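How to Clean and Re-Oil a Light Wood Tabletop

By Adjoa Eshun
Posted 13/03/2024

Pale wood tables look good when they are new and start to show their age sooner than dark ones. Tea rings, pencil marks and gray patches near the edge all stand out. Most of this sits on the surface or just under it and can be dealt with in an afternoon, plus a night for drying.

These steps are for solid wood with an oil finish. If your table is lacquered or varnished, do the cleaning part only and stop before the sanding. To find out which you have, put a drop of water on a spot near the edge. On an oiled top that needs work, the drop soaks in and leaves a darker spot that fades as it dries. On lacquer it stays up as a bead for as long as you leave it.

What you need

Dish soap
Two buckets or large bowls
Three or four cotton cloths with no lint
Sandpaper, 240 and 320 grit
A cork or rubber sanding block
Clear furniture oil
A soft brush or a vacuum with a brush head

I used the Plerkemis clear oil, which has no tint. Avoid anything labeled "natural teak" or "honey" on a pale top. Those have color in them and you will not get it back out without a lot of sanding.

Step 1. Clear and dust

Take off anything you can lift. If something is too heavy to move, or people are still using the table, do one half at a time and keep a clear line between the halves along the grain. Brush or vacuum the surface before any water touches it. Grit dragged around under a wet cloth leaves scratches.

Step 2. Wash

Put a small squirt of dish soap in warm water. Wring the cloth until it no longer drips. Wipe with the grain from one end to the other, then go over it again with a second cloth and plain water. Dry right away with a third cloth. Do not let water stand in joints or along the end grain.

Leave the top alone for 40 minutes before you go on. It needs to be fully dry for the next step.

Step 3. Look for marks

Get down low with a lamp or a window on the far side of the table and look across the surface. Run a fingernail lightly over anything you find. If the nail does not catch, the mark is in the finish and a light sanding will probably take it out. If it does catch, the wood itself is cut. You can make a cut less visible but it will still be there.

Fine lines that cross the grain are the ones people miss. Lines that run with it mostly disappear once the oil is on.
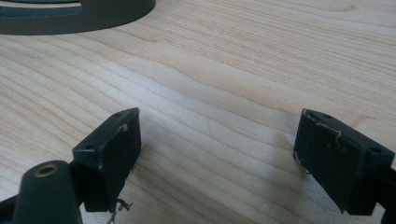
Wavy grain on a pale top, with a faint hairline mark running across it near the middle.

A line this faint can be left as it is. On the last table I did, I sanded at a mark of the same kind for too long and ended up with a shallow dip that showed more than the line had. Ming-te Fung, who taught me most of this, leaves any mark he has to hunt for.

Step 4. Sand lightly

Wrap the 240 paper around the block and sand with the grain, using only the weight of your hand. Four or five passes over the whole surface is plenty. Do not work on one spot alone. Change to 320 and do the same again. Vacuum, then wipe with a barely damp cloth and let it dry for 20 minutes.

Step 5. Oil

Shake the can. Pour a little oil on a clean cloth and rub it in with the grain, covering an area you can reach without leaning on the part you have done. Wait 18 minutes, then wipe off everything that has not soaked in. Oil left sitting on top turns sticky.

Let it dry overnight and put on a second thin coat the next day. Keep hot dishes and wet glasses off it for a week.

Oily rags

Lay used cloths flat outdoors, away from anything that can burn, until they are dry and stiff. Never leave them balled up in a trash can. They can heat up and catch fire without a spark.

Upkeep

Wipe with a damp cloth when needed and dry after. A table used every day wants one new coat a year. I do mine in July, when the windows can stay open.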